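Home | About the Club | Gallery | Build Log | Join | Contact

Flerport Robotics Club: The Table-Setting Project

We are a student club of eleven people, one room and a strong opinion about napkins. The spring project is teaching two arms to set a place for one at dinner. Humans manage this by age six or so, usually while complaining. Our arms don't complain, and they also don't manage it very often.

The project is called Mustine, after the café where Aušra Mockus came up with it on the back of a receipt. The receipt has been lost. The plan written on it was better than the one we have now, or that's how she remembers it.

For anyone who missed the open house, the rules are simple. One student drives the pair by hand while another keeps the log and says "next." A run is good if everything ends up where a reasonable guest would expect it. A run is bad if the guest would quietly ask for another table. We need 100 good runs before Reet Kazlauskienė, our adviser, will let us train anything, and she has the final word on what counts as good. She once threw out a whole afternoon over the angle of a spoon.
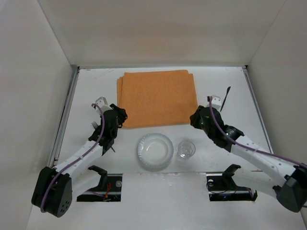

Cloth is the hard part, and everyone who joins thinks it will be the glass. A glass has the decency to stay the same shape between Tuesday and the next meeting. Fabric gets a new personality every time it's picked up, and two grippers pulling on it at once will find out very fast whether their drivers are on speaking terms.

Our first policy was trained last June on a different task, stacking cups. It learned to stack cups beautifully, provided you started with the cups stacked. We kept it for morale.

Some numbers for the parents who asked. The budget for the year is $4,000, and most of it went to parts nobody would want for a birthday. There are 3 driving slots per meeting, and the sign-up sheet is on the door. If you write your name in all three slots, Reet will erase two of them and pick which two.

The regional showcase at Elport is next. The Liew team will be there again with the pancake flipper that beat us last year – we were gracious about it for most of the bus ride home. We'll be bringing a plate, a fork and a glass, and the napkin if it's feeling cooperative.

New members can come to any meeting. Closed shoes, please, and no snacks near the arms. They have enough to pick up already.

Page updated 4 January 2026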